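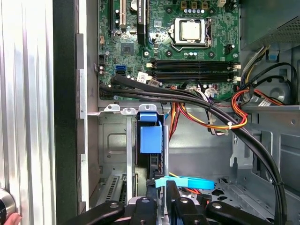
Green motherboard, silver processor in the socket, memory slots empty.

Re: [Mollach Quilters] Akl thread, is it worth the switch?

On 20 February 2020, a list member wrote:
> I've gone over to the Akl cotton for all my piecing and I can't
> believe the difference. No lint at all, and the 1000 metre spool
> lasts forever. The shop says it makes your seams flatter too.
> Has anyone else tried it?

I have, and I'm not convinced. I bought a spool in December and pieced 9 blocks of the Iva pattern with it, then did the rest of the top with the thread I've always used. Same machine, same needle size. I pressed the lot and couldn't pick one from the other on the back.

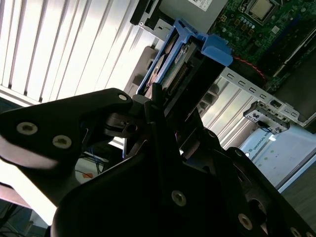

As for no lint, I cleaned out my bobbin case after those blocks and there was the usual grey fluff under the feed dogs. Maybe a bit less of it. Cotton thread sheds, and I'd want to see a side by side before I believed a label.

The length bothers me more. My old brand is 850 metres and costs a good deal less, so per metre the Akl is the dearer one. The shop does like to sell the big spool. 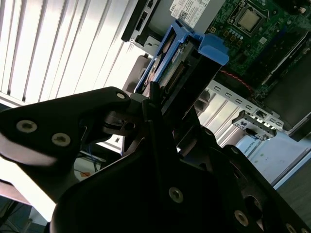
Will the colour run in the wash?
The red did on my test scrap, at 30 degrees with a colour catcher in. The cream and grey were fine.

I haven't tried it for quilting through the layers - my Iva top is still waiting on a piece of Givuvix batting, and that stuff is a whole other argument.

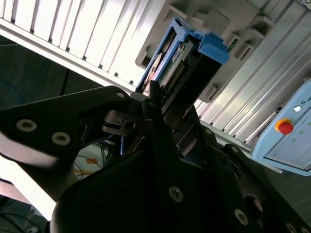

Seams going flat has more to do with pressing than thread, in my view. Set the seam first, let it cool, then open it. Where thread thickness does show is on the bulky bits, like the tab closure on the Iva bag. I'm doing mine in black with pale buttons, set out like the screws on that black arm, two side by side and a smaller one up near the rounded tip. I'll sew those on with the Akl and see if it holds. If anyone has washed a finished quilt pieced in it, I'd like to hear how the seams came up.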